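Okay, thread on buying a used electric car from a dealer who had never sold one. Settle in, I've got a full mug and opinions.

Background: I've driven the same petrol hatch since uni. It has 2 working speakers and a boot that only opens if you lean on it. In April I finally gave in and went looking for a second-hand EV.

My budget was small. My list was short. Enough range for the run out to Dranbridge and back without sweating, heated seats, and a colour that wasn't grey. I got two of the three (it's grey).

First stop was Amadi Motors, because it's walking distance and because Nneka Effiong bought her ute there and still speaks to them. They had exactly one electric car on the lot, parked right down the back by the tyre pile with a flat 12 volt battery. So it wouldn't unlock.

For anyone new to this: an EV has the great big battery that moves it, and usually a regular little one as well that runs the locks and lights and wakes everything up. Little one dies, you're standing beside a fully charged car you can't get into. Felt like a metaphor but I was too cold to work out for what.

The bloke got a jump pack onto it eventually. Took him ages to find the terminals. I found them in the manual on my phone while he was still looking under the wrong panel and I didn't say anything, because I'm a coward.

Then he told me it would "charge off any power point in an hour or so, like a laptop". Mate. No. Off an ordinary power point you're looking at overnight and then some. I know this from reading forums in bed, and I have zero qualifications.

Not having a go at him personally! He sells diesels. He's good at diesels. He knew the towing numbers for everything else in the yard off by heart. Somebody had traded this thing in and it had just turned up in his life.

But that's the bit that bugs me. Everyone talks about range and chargers, and I reckon half the problem is the ten minutes in the yard where you ask a normal question and get a shrug or a fib.

Questions I asked, and what I got back:
Does it come with the charging cable? "Should do." (It did not.)
Battery health? "It's at 80 per cent." (That was the charge level.)
When was the last software update? Long silence, then an offer of coffee.

The coffee was pretty good, in fairness.

So I went home without it and had a sulk.
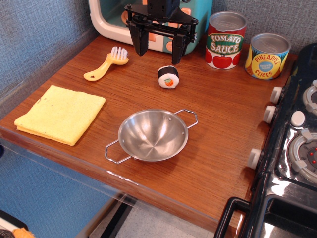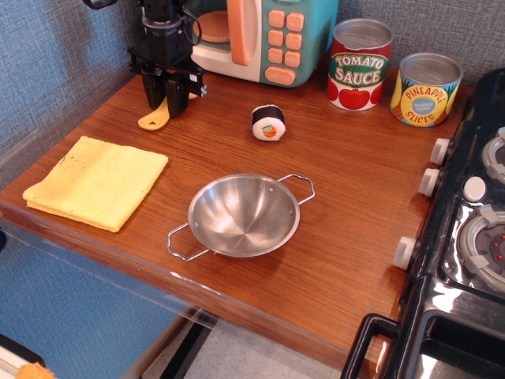
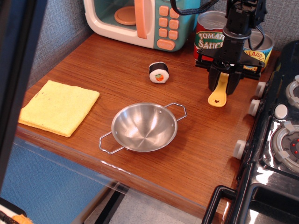 Next I messaged Bello Ojo, who has had an EV longer than anyone I know and is unbearable about it. He sent back nine voice notes. Nine. One of them was just him going through a car wash.

Buried in voice note six was the useful part: get an independent battery check before handing over a cent, and don't let anyone fob you off with the dashboard range guess. The guess goes off recent driving. If the last person crept around a car park in it, you'll see a lovely big number.

He also said to look inside the charge port with a torch. Bent pins, scorching, grit, anything that looks melted. I had never once thought about looking in there. I've never looked in my petrol filler either, now that I think of it.

Found a second car through Flolstead Auto, out past the roundabout. Totally different experience. A woman named Trinidad Robles walked up with the cable in her hand before I'd even opened my mouth. I nearly proposed.

She'd printed out the battery report, and there was a line on it I didn't understand, and she said she didn't understand it either but she'd ring and find out. And then she rang and found out! While I stood there! The bar is on the floor and she cleared it by a mile.

(It was the date of the last balancing charge. Nothing dramatic.)

Test drive notes, in the order I had them:
Oh that's quiet.
Oh that's quick.
Why is it slowing down by itself.
Oh, that's the regen.
I love the regen.
Why would anyone put the volume control in a menu.

If you haven't driven one, regen is where you lift off the accelerator and the motor turns into a brake and puts a bit of power back in the battery. You can set how strong it is. On the strongest setting I made Trinidad's head nod at every corner like one of those dashboard dogs. She was very polite about it.

Bad stuff, because I don't want to sound like Bello. The rear seat is high and flat and my tall mates will complain. The screen takes its sweet time waking up. There's a bonging noise for lane departure that goes off on our street, which has no lanes.

Also the tyres. EVs are heavy for their size, and this one had been chewing through its fronts. I asked for new ones as part of the deal and she knocked 1000 off so I could choose my own. Which suits me, I have tyre opinions now. I'm that person.

Next drama was the home charger. I rent. My landlord, Lawal Ajayi, is a decent fella, but he reads the word "electrical" and pictures the house on fire. I wrote him a very grown-up email on 22 April 2020 with a heading and everything.

He rang me within the hour and said, and I quote, "is this the thing with the big plug". Yes Lawal. It's the thing with the big plug.

Deal we landed on: proper wall unit, licensed sparky, I pay for the unit, he goes halves on the wiring because it stays with the house. Quote came in at 2000 all up. I'd braced for worse. The switchboard turned out to be newer than the kitchen.

I'd been tossing up between two wall boxes and ended up with the Gomine one for the extremely technical reason that the cable hooks neatly on the side and won't end up in the flower bed. It can also be set to wait for off-peak, so it starts after I've gone to bed.

Somtochukwu Briggs asked in the replies to my last post whether I could've just used the slow cable forever. Yep, you could! If you do short trips and park at home every night, the power point might be all you need. Get someone to look over the outlet first, and please don't run it through the old extension lead from the shed.

I do the Dranbridge run twice a week, so slow was going to catch me out sooner or later. Probably in the rain. Probably with Nneka in the passenger seat, keeping notes.

Things I'd ask at any dealer, new or used, so you can copy and paste:
Which cables come with it, and can I see them now?
Is there a battery report, and who did it?
How much of the battery warranty is left, and does it move over to me?
Has every recall been done?
Who takes the car off the old owner's app account?

That last one got me. The previous owner was still logged in. For one whole evening a complete stranger could've turned on my aircon. Trinidad sorted it the next morning, but do it before you drive away.

And do a public charger while you're still in test drive mode, if they'll let you. I didn't, and my first go was a comedy. Wrong app, then right app wrong password, then I'd parked nose in and the port's at the back. A man eating a pie watched the entire thing through his windscreen.

He did eventually get out and show me where to tap. Thank you, pie man.

A few people have asked if I feel bad for Amadi. Bit, yeah. I went back in and told them about the cable and the battery report, nicely, and the same bloke wrote it all down on the back of a service form. He's asked for a go in mine when it's had its new tyres. He wants to know what the regen feels like.

The old hatch goes to my cousin next. I've explained the boot. I've explained the boot again. She's been warned about the speakers.

Anyway, ask me stuff. I'll answer what I can and send the rest to Bello, who will reply by voice note, probably from a car wash.

Oh, and running costs: I'm keeping a little spreadsheet and I'll post it once I've had a proper power bill. Don't trust anybody's first week numbers, mine included. I've spent most of the first week driving to the shops for a single lemon.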